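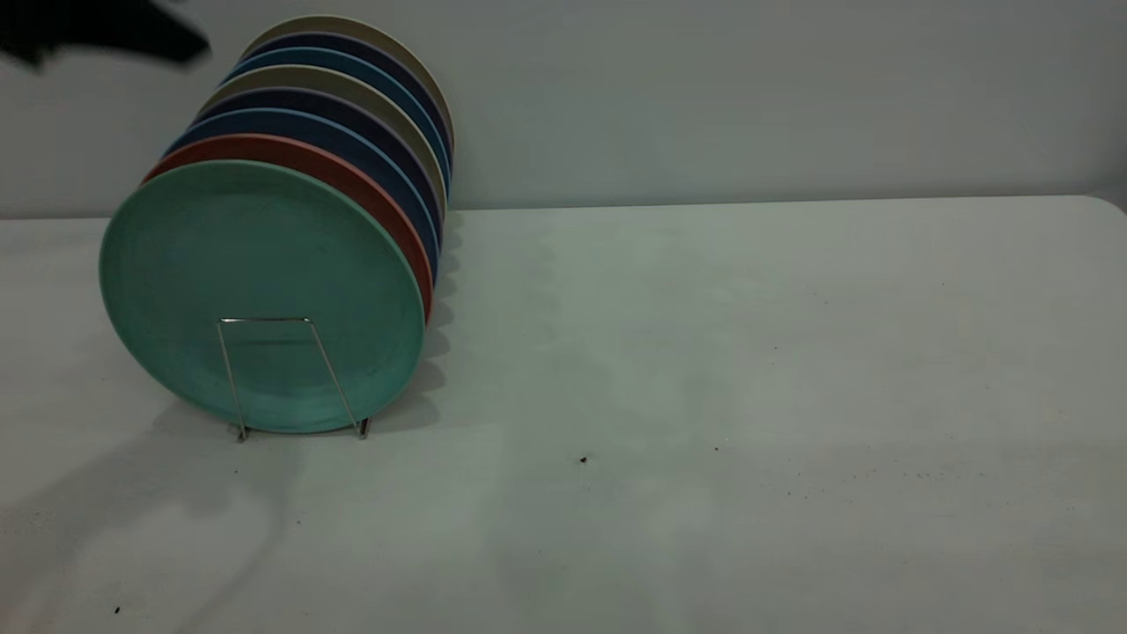

*Plates in the wire rack at the Drindum shared workshop, with a gripper at upper left. Photo: Drindum*

**Members of the Drindum workshop have put together a two-armed rig that handles dinner plates, and will publish the full build in May.**

The project, named Nokance, took 13 members through the winter. Parts came to £2,687, paid for from workshop fees and a £90 gift from the Eltden tool library. The arms are black, each with its own gripper and a camera mounted on top.

Plates were chosen as the first job – they are thin, round and awkward to hold by the rim. Members wrote the control code themselves, and it runs to 3,586 lines.

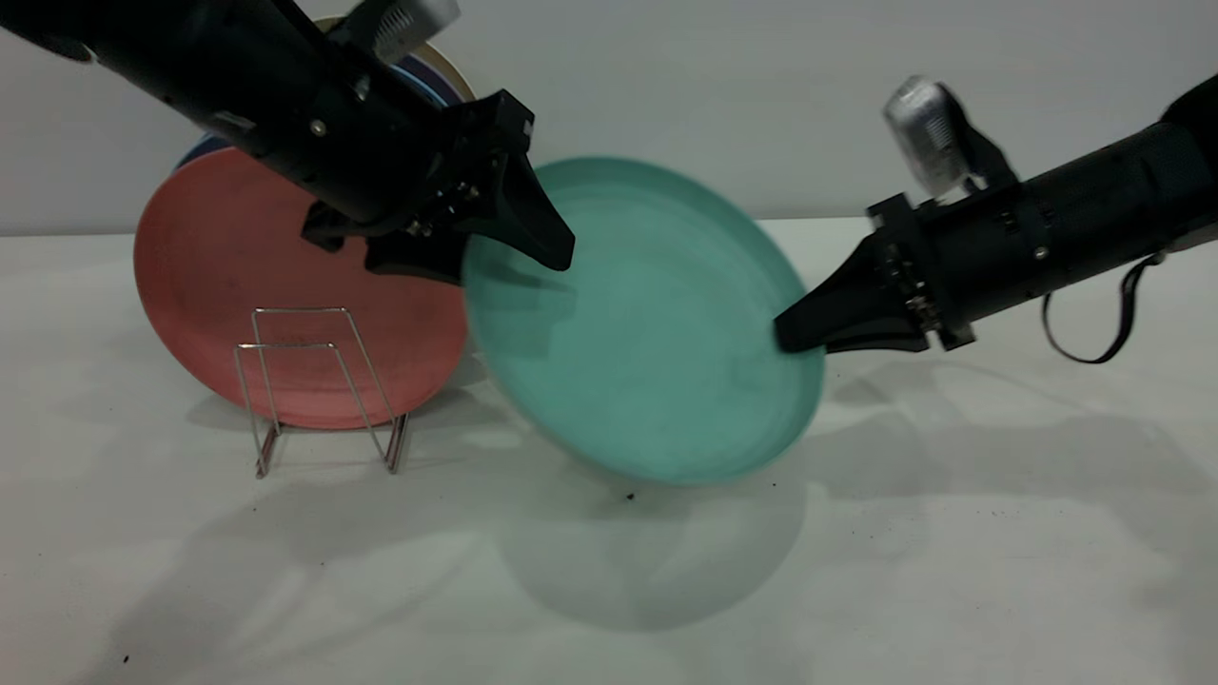
## Plans and parts list

Drawings, code and a parts list will be free to download from the Drindum website. The workshop is open to visitors from 7pm on club nights, at the Fujimoto Yard entrance. Groups should book ahead – space at the bench is limited.

**Press contact:** Drindum workshop office, Fujimoto Yard, Eltden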